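Day center lockers – cap at 2 weeks?

grarnalard_kim
July 8, 2022
Anyone else's drop-in center putting a time limit on lockers? Ours just did. Brostness has 166 lockers and a waitlist, so now it's two weeks and you're out unless a case worker signs off. People keep birth certificates in there. Meds. I think it's a bad call.

trivitz
Not a bad call imo. Half of ours sat untouched for months while folks got turned away at the desk every morning. Somebody has to lose.

grarnalard_kim
Sure but two weeks?? Takes longer than that to get a replacement ID.

L_Abdella
Lensa here, I do intake at Birhane House. We tried a short limit last September. Dropped it. People missed the date by a day, stuff got bagged, then teh bags got mixed up. Total mess. Now it's renew in person, any time, no signature. The plaza on our side of town: 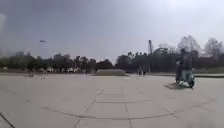
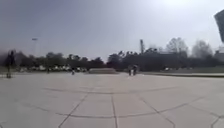 Renewals take a minute at the front desk. Name, locker number, done. If we don't see you for 30 days we call the contact on the card before anything gets opened. Documents go in the office safe, seperate from clothes.

trivitz
30 days is generous. Who pays for the desk time

L_Abdella
Same person who hands out mail. $720 for the year in tags, cards and new padlocks, that's it.

Abenezer B
Stayed at a place with the two week rule. Lost my discharge papers over it. Was in the hospital, couldn't renew. So no, not a small thing.

trivitz
Ok that's rough. Hospital should be an automatic hold, I'd agree with that much. Still think you need some limit though.

grarnalard_kim
Nobody's saying no limit – just not this one. Lensa can you send me your renewal card? Meeting is tomorrow, want to bring a copy

L_Abdella
Sent. Second page is the hold form, use that too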